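Recording Packing Tasks with Two Hand-Held Grippers
Rizwan Mondal, Ravby workshop notes

These steps cover setting up a table and recording bag-and-box handling with a pair of hand-held grippers. Assembly is covered on the previous page.

1. Spread a cloth with a printed grid over the table and pull it flat.
2. Put the items within reach of both grippers: a frosted zipper bag, a cardboard box, bubble wrap.
3. Set each camera to 1080 lines and lock the exposure.
4. Close both sets of fingertips fully and zero the width reading.
5. Start both recordings, then tap the fingertips together once to mark the sync point.

Approach a flat bag with the fingertips closed and open them just before contact. Keep the pads parallel to the zip closure.

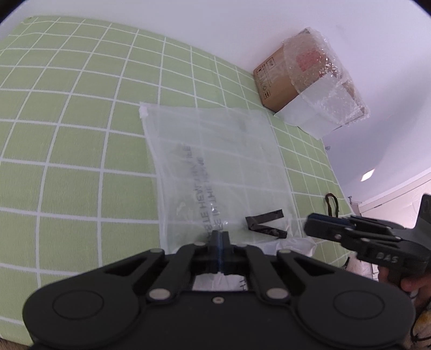

How many takes are needed before training a first policy?
Plan on 40 for a single item in a fixed starting area. If the item starts anywhere on the cloth, record 500.

Rename files at the end of each session and copy them to the Ditport folder. Discard any take with no sync tap. Check the pivot pins for play every 1000 closures and retighten the center screw if the fingertips no longer meet evenly.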